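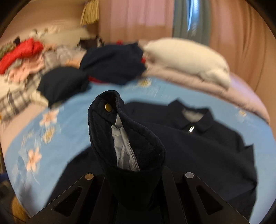

How often should you clean the finger pads on a hand-held gripper that you use on clothes?

Wipe them with a barely damp cloth at the end of every laundry session, and give them a proper scrub once a week if you use the gripper most days.

If you only remember one thing from this page, let it be the wiping! Lint is the great enemy of a gripper that works on fabric. It gets into the ribs of the pads, packs down, and pretty soon your nice grippy surface has a felt coat on it and the cuffs start sliding out. I lost a whole evening once to what I was sure was a worn linkage, and all it needed was an old toothbrush.

These are my notes on keeping a pair of two-finger hand-held grippers in shape for clothes work: jackets, shirts, bedding, the occasional stubborn sock. Most of it carries over to other grippers with swinging fingers and soft pads. Check your own manual before you loosen anything.

What to keep in the box

A soft toothbrush, two microfiber cloths (one for damp, one for dry), a wooden toothpick, a small hex key set, tweezers, a can of dry lubricant and a roll of masking tape. I keep mine in a Horrocks cookie tin that lives next to the iron. I also have a little bottle of Ziserex pad cleaner, and I like it a lot, but plain water with a drop of dish soap did the job for the first year and still does when the bottle runs out.

Leave the sewing machine oil in the sewing box. It creeps. Sooner or later it gets onto a pad, and from the pad it goes straight onto somebody's good coat.

The five-minute clean

1. Switch off and unplug anything attached to the gripper. Do this before you get near the joints with a cloth.

2. Open the fingers as wide as they go and lay the tool on a towel. Pull out any threads you can see with the tweezers. Threads love to wrap around a pivot pin, and a long one can go around several times before you feel it in the handle. Turn the tool over and look from the other side too.

3. Brush the pads along the ribs, then across them, then along again. The toothpick is for the corners, where the fluff turns into a sort of cord you can lift out in one piece (very satisfying).

4. Wipe with the damp cloth, then the dry one. Let the pads air for 27 minutes. I know, that's a funny number! It's how long my dryer's short cycle runs, so I start both at once and come back when it buzzes.

5. Close the fingers slowly with nothing between them and watch the tips. They should meet evenly. If one arrives first, go to the alignment section further down before you pick up anything delicate.

Checking the pins and fasteners

Every pin that a finger swings on needs to be free to turn and not free to wobble. Hold the body still, take one finger near its tip, and rock it gently side to side. A tiny bit of give is normal. A click is a warning. If you get a click, snug the fastener up a quarter turn, try again, and stop as soon as the click goes away. Too tight is worse than too loose in my book, as a stiff finger makes you squeeze harder and then your thumb pays for it.

Dry lubricant goes on the pins only. Tape over the pads first. One short puff, work the fingers open and closed 33 times (I do it through a song), then wipe off every trace that shows. Do this once a month, and cut it back if you work in a dusty room.

Fasteners don't have to match to look after each other, by the way. If a replacement is a different color from the one across from it, that's fine so long as the length and thread are right. Write the size on a strip of masking tape and stick it inside the tin lid. You'll thank yourself!

Setting up on a bed

A bed is a lovely place to work with grippers. It's soft, so a clumsy approach doesn't jam the tips, and it's big enough to open a jacket right out. It does take a little preparation, though.

Pull the bottom sheet snug. A slack sheet rises up with the garment, and you end up pinching both. Push the other clothes up to the far end and work on one thing at a time. If the sheet is a pale print, do dark clothes on it, and you'll see every edge and hem clearly.

Lay a jacket face up and smooth it with the flat of your hand before you bring the tool in. Then come down with the fingers wide apart, let the pads touch cloth on both sides, and close slowly. For a cuff, close on the thick stitched edge, where there's something for the ribs to bite on. Keep the tips clear of snaps and zipper pulls. Metal against a pad leaves a little bright groove, and a grooved pad snags lining every single time after that.

Two people can share a bed with one gripper each, and it goes twice as fast once you get the rhythm. Agree on who lifts first. Park the waiting tool off to the side, over the edge of the mattress, where it can't catch the hem.

Starting a session with the fingers fully open gives you one last good look at the ribs before the dark fabric hides any fluff: 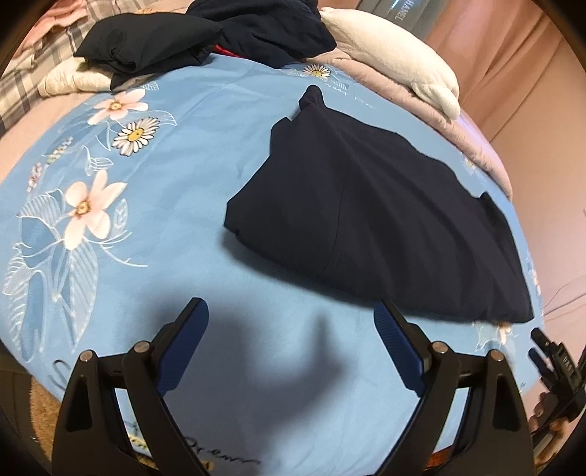 Lining up the fingers

Slip a sheet of plain paper between the pads, close gently, and tug. Try it at the tips, then in the middle of the pads. The paper should drag the same amount in both spots. If it slides free at the tips but holds in the middle, one pad has probably shifted on its mount. Loosen it, close the fingers so the pads find each other, and tighten while they're closed. That trick came from the repair evening at Urkby library and I've used it ever since.

If the paper drags on one side only, look for lint behind the pad before you touch a screw. I mean it! A wad of fluff under the edge will tilt a pad by as much as a bent part would.

When to change a pad

Change it when the ribs have gone shiny and flat, when there's a nick you can catch a fingernail in, or when it still feels slick after a proper scrub. Always change both together. A new pad facing a tired one pulls cloth sideways, and you'll see it in your folds.

Our Stitance mending group keeps seven spare pads in a zip bag, out of the sun. They stay flat that way. Don't store them under a heavy tin, and don't leave the gripper clamped shut in a drawer between sessions, or the pads take a set and the ribs print into each other. Park it open a finger's width with a bit of clean cloth in between.

Quick fixes

Cuff keeps slipping: clean the pads, then try gripping closer to the seam.

Fingers feel gritty: a thread on a pin, nearly always. Tweezers first, lubricant second.

Lining comes up with the outer cloth: open up, smooth the sleeve flat again and take a smaller pinch.

Dark marks on light fabric: stray lubricant. Wash the pads with soapy water, dry them, and test on an old dish towel until it stays clean.

Squeak on closing: usually the pin wants its monthly puff. If the squeak comes back within a day, take the pin out and check it for a worn flat spot.

Page last updated Thu 27 May, with the paper test added.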